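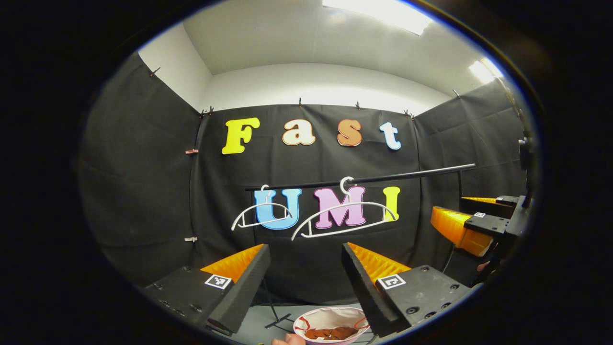

I have been trying to be a person who does not eat between dinner and bedtime, and I have been failing at it for most of my adult life, so this post is my official surrender. I like a snack in the evening. I like it in a bowl, I like it crunchy, and I like it best when there's some weather going on outside.

What got me thinking about all this was the drive back from Cellville last week. It's 60 miles, which isn't far, but it's the kind of road where you get behind one hay truck and stay behind it until you've made peace with your whole life. I stopped at Gittins for gas and came out with a paper sack of their cinnamon crackers, the thin kind they bake in the back and sell by the register. They were gone before the Norkimel turnoff. I'm not proud of it (I'm a little proud of it).

When I was small, my grandmother kept a snack drawer, and the rule was that you could have anything in it as long as you put it in a dish and sat down. No eating out of the package, no wandering around the house trailing crumbs. I thought it was the fussiest rule in the world. Now I'm older than she was in some of the pictures on my wall, and I do exactly the same thing every night – bowl, chair, lamp, feet up. You taste things more when you're sitting down. I can't prove it but I believe it.

Anyway, I've been trying to make the Gittins crackers at home. My first batch was rolled too thick and came out like shingles. For the second I went thinner and baked them at 300 degrees for 33 minutes, turning the tray once, and those were so good that I stood at the counter and broke my own grandmother's rule. The dough is just flour, butter, brown sugar, cinnamon, a pinch of salt and enough cold milk to bring it together. Let it rest in the fridge while you do the dishes. Roll it until you're sure it's too thin, then roll it a bit more, and prick it all over with a fork or it puffs up on you.

They keep for four days in a tin, or so I assume, as I've never had any left to check on the fifth.

I'm planning to bring a double batch up to Clallanar in January, when we all pile into the rental cabin and argue about the thermostat. Last winter somebody brought a vegetable tray and it sat there looking lonely the whole weekend, poor thing. I might try a savory version before then, with black pepper and a sharp cheese. If you've made anything along those lines and it stayed crisp overnight, please leave me a note in the comments, because my cheese ones always go soft and I'd love to know what I'm doing wrong.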